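Wednesday, September. Table clearing, bench notes

Set up by 9:40. Patterned cloth on the table again, same as last session, because Ronja Midtbø wants to know if the print bothers the detector. Objects: a snack box, a bottle and a can, pen holder, markers, green dustpan, spouted pouch. The chore is to put the markers in the holder and move the food to one side. A kid could do it before the kettle boiled.

Planner is the Cotach build, log 1029. Grasp library is still the old Narkinov one. I haven't merged the new set and won't until the wrist offsets are sorted.
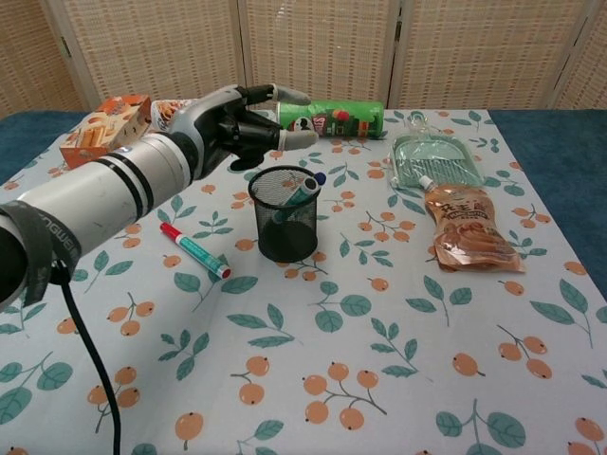 Cans on their side are my main worry. The grasp library favours a side approach, and on a cloth a can will roll if the first finger lands early. I've asked for a top-down option and lowered the closing speed for anything tagged as a cylinder. The pouch is a different problem. It sags, so the centre the planner works out is a guess, and with the dustpan underneath there are two edges to sort out.

Sjögren's write-up says clearing a table is solved. Their objects were rigid and spaced well apart, on a bare bench. Our kitchen has never looked like that. 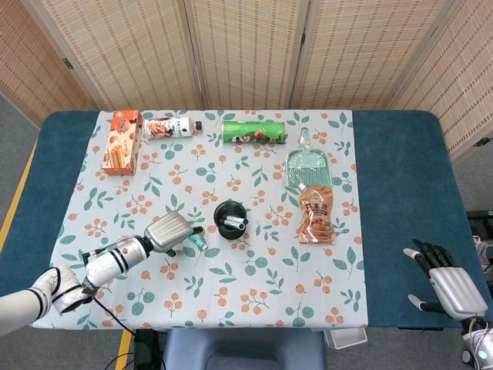 Markers next. Picking one up off cloth needs the fingertips nearly touching the fabric, and then it has to be turned upright to go in the holder. Ronja thinks we should pinch at the cap end. I'd go for the middle and fix the angle afterwards. Will try both.

Would I leave it alone with the dishes? No. With a table of dry goods and someone in the room, maybe.

To do:
Email Clurketti re spare fingertip pads, order 1985
Merge grasp set after the offset check
Iron the cloth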